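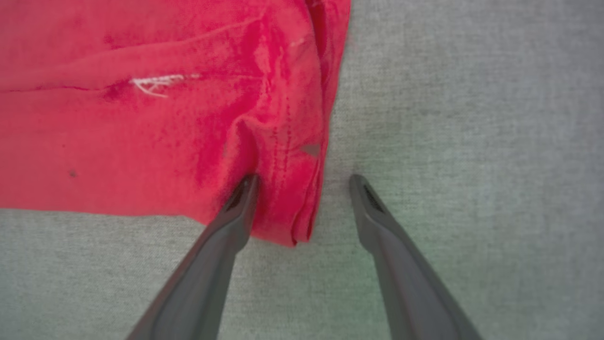
From: Trevor Petrenko
To: Pemeo list
Date: Wednesday, March 7, 2018
Subject: Re: laundry, are we there yet?

Letay Negussie wrote:
> Trastik says their arm can fold a shirt now. Has anyone
> on the list seen one do a full basket with no help? I run
> the laundry at a hotel in Jarnetmont, and we do 3,000
> pieces a week.

Not a full basket, no. Flat towels are fine if you lay them out first. Crumpled clothes are the hard part. The arm has to find a hem in the bunched cloth, get one finger under it and close on one layer. Mine often takes two layers, or only the mat.

I ran 17 red pieces on Monday and it folded 2 well enough to put away. Each try was slow — I could have done the pile by hand and had lunch.

I would wait. Ross has a better fingertip coming in August and I'll post numbers then.

Trevor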